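Leemans opens bicycle repair workshop in Grunthorpe

GRUNTHORPE, March 2026 – The bicycle company Leemans is opening a new repair workshop in Grunthorpe this week. It is the second workshop of the company, after the one in Vudport, which will stay open with the same hours as before.

The new place is in the former post office, next to the bus station. It takes all kinds of bicycles for repair, also cargo bikes and children's bikes. Electric bikes are accepted for work on brakes, wheels and chains. For problems with the battery or the motor, customers are still asked to go to Vudport, where the testing equipment is.

Work on the building started in January. The old counter was removed and the floor was made level with the street, so that a heavy bicycle can be rolled in without lifting. There are 3 repair stands, and 42 bicycles can be stored inside overnight.

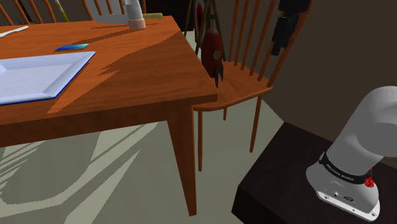

A tray on a wooden table.

A basic tune-up costs 30 dollars. It includes the adjustment of brakes and gears, cleaning and oiling of the chain, and air in both tires. New parts are paid separately, and the mechanic calls the customer before any part is ordered. Small repairs, for example a flat tire, are normally done on the same day – larger ones need an appointment.

Last year the workshop in Vudport repaired around 2000 bicycles. Many of the customers came from Grunthorpe and had to bring their bicycle by car or by train. "We were asked for this again and again, and we are glad that our customers can now come by bike, or walk next to it if the bike is broken," the company says.

Together with the workshop, Leemans is starting the Beltotus program. Residents can give away a bicycle which they do not use anymore. The mechanics check it, repair it and pass it on to a local school. Bicycles with a broken frame can not be accepted.

The workshop is open Tuesday to Saturday. Appointments can be made at the counter or by telephone.

Press contact: Leemans, press office, Vudport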